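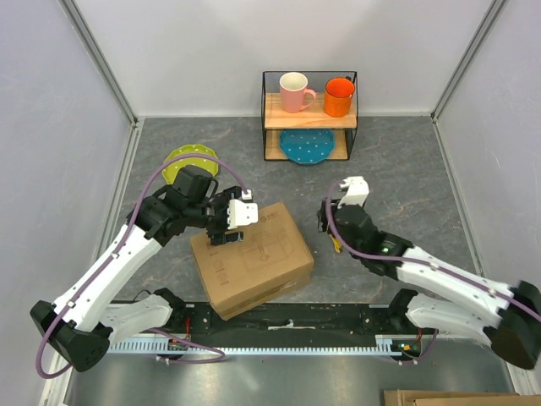
The Pink Cup

Wiebke came to Stilcombe in February with one suitcase and the key of her aunt's flat. The bus from Wivdale had needed 90 minutes, and her feet were cold.

On the kitchen table lay a letter. "Dear Leonie Kramer," it began, and Wiebke stopped reading. She did not know any Leonie. The letter had six pages, all in her aunt's small writing, and it was never sent.

She made tea and sat with her coat on. Outside it became dark. Then she took the telephone book from the drawer and looked under K. There was one Kramer. She dialled, and a woman's voice said, "Yes?"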